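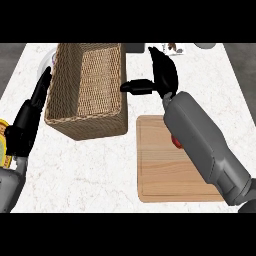

4.3 Checking the planner before you trust it

The Avram planner reports a confidence score with every grasp, and you should ignore it until you have finished this section. The score tells you how well the plan agrees with the planner's own model of the counter. If the model is wrong, the score can still be high. The basket task is a good place to find this out, with the wicker basket between the two grippers and a white dish partly hidden behind it on the left. A dish half covered like that is exactly what perception likes to merge with its neighbor.

Before you start, load the kitchen counter world and set the random seed to 128. Leave it there for the whole section.

1. Open the Perception tab and turn on Show Collision Shapes.

2. Check that the basket is drawn as an open shell. If it comes up as a solid block, set Shape Fit to Concave and reload.

3. Find the dish in the object list. It needs its own entry. If it has been joined to the basket, lower Merge Distance one step and run detection again.

4. Set both arms to Hold, then click Plan. The preview should play without either arm moving in the simulator.

5. Step through the preview with the arrow keys. Watch the right forearm where it crosses the cutting board. The default clearance is 9 mm, measured from the simplified arm model, and the housings on your arm may be bulkier than that model says.

6. Click Replan 60 times using the Repeat box. Save the log.

Note: The release notes say planning is "repeatable" with a fixed seed. Veronica Costache and Ionuț Anghel tested this at our Westine site and got matching paths only with the thread count set to 1. Set it yourself – the installer does not.

CAUTION: Do not use Auto-Accept with two arms. It checks each arm against the counter and then checks the arms against each other at waypoints only. Anything that happens between waypoints is not checked.

7. Open the log and sort by Failure Reason. "Timeout" usually means the limit of 3,000 samples was reached. Raising the limit will make the message go away, but look at the collision shapes again first.

8. Change the basket's pose slightly and repeat steps 2 to 6. A setup that passes in one pose has passed in one pose.

If the logs from both poses look reasonable to you, go on to 4.4. Send odd ones to Salma Metwally with the world file attached. Screenshots of the score are no use to her.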